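Dalisay Handling Project: Report on Failed Recordings in the Sorting Task
Rowena Bautista and Jericho Manalo
Submitted 16/07/2022

1. Background

The Dalisay project collects demonstrations of household sorting with hand-held grippers. The operators pick small objects from a lap table and place them in an open box, and the recordings are later used to train a placement policy on the Cirness arm. The work was carried out in a furnished bedroom, as the project plan called for ordinary home conditions.

2. Description of the Fault

Each session was planned for 30 minutes. During the March sessions, the recorded finger opening began to drift away from the true opening. The log would report closed fingers while the pads were still well apart. The operators had no display of this value during work, and the fault was found only when the files were reviewed.
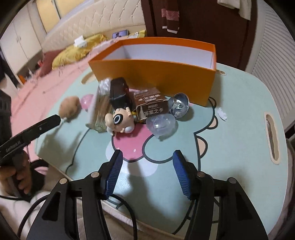
The drift did not appear in every session. It was most frequent after the grippers had been put down and picked up again between trials. Of the 700 trials in the March set, 30 were rejected outright, and the remainder were held back until the opening values could be checked against the video.

A second fault was noted in the same review. In 6 trials the video stopped before the log did. The Grumik recording software gave no warning and continued to save position data under the same trial name.

3. Cause

The drift was traced to the zero point of the finger sensor. The software set this value once, at startup, and took whatever opening the fingers had at that moment as fully closed. Operators who started the software with the fingers partly open introduced an error that remained until the next restart. Restarts between trials explained the uneven pattern.

The video loss was traced to cable strain. The cables ran free near the table, and a pull during a long reach could break the connection for a moment. The test was repeated at the Florndale laboratory with the same result.
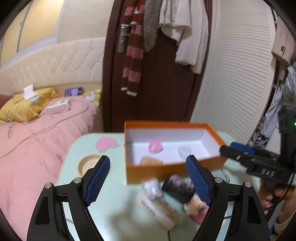

4. Corrective Measures

The startup procedure now requires the operator to close the fingers fully and confirm the zero value on screen. The software stops the trial if either the video or the position data is lost. Cables are to be secured at the operator's wrist before each session. The held trials will be released once Ms. Bautista has completed the video check.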